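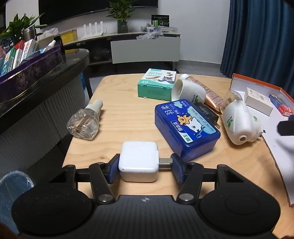 Érica Medeiros said the grip rule was still too vague for her liking, and that "hold it securely" could mean almost anything to someone picking up a hand-held gripper for the first time. We all rather agreed, and a good long talk followed (thank you, everyone, for your patience!). The wording will now ask for both pads to be on the item before it leaves the table, and for a slow, steady close.

Cauã Teixeira then walked us through the numbers for the Jestedum set. We have 1,671 recordings, and 1,366 of them pass the draft standard as it stands. The target stays at 2,000, and he would sooner we got there a little late than loosened the rules along the way.

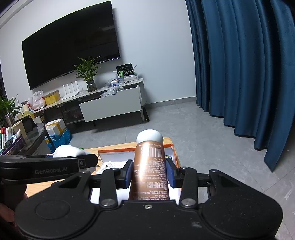
Assunção, Wednesday, March 27, 2024

Second part of the meeting, after coffee. We turned to section 3 of the Drenen guide, on packing small household items into an open box. Agreed: bottles are released upright, and the operator waits until the fingers are clear before moving off. Érica will write this up in plain words and send it to Clondby for comment. 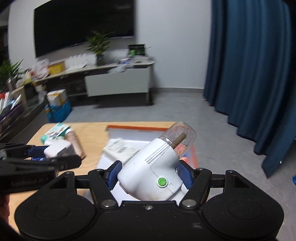
Our rule on two grippers sharing a table took up the rest of the time, and I think we left it in much better shape than we found it. The old text only said to "avoid contact," and Cauã felt that told people very little. With one gripper holding a white appliance over the box and a second one coming in from the left, both operators need to know whose turn it is at the box, so the new text says one tool over the box at a time, and the other waits at its own side. Érica asked that the turn be called out loud. Agreed, with warm thanks to her.

Still open: whether odd-shaped items need a separate page. Cauã will bring a draft next time.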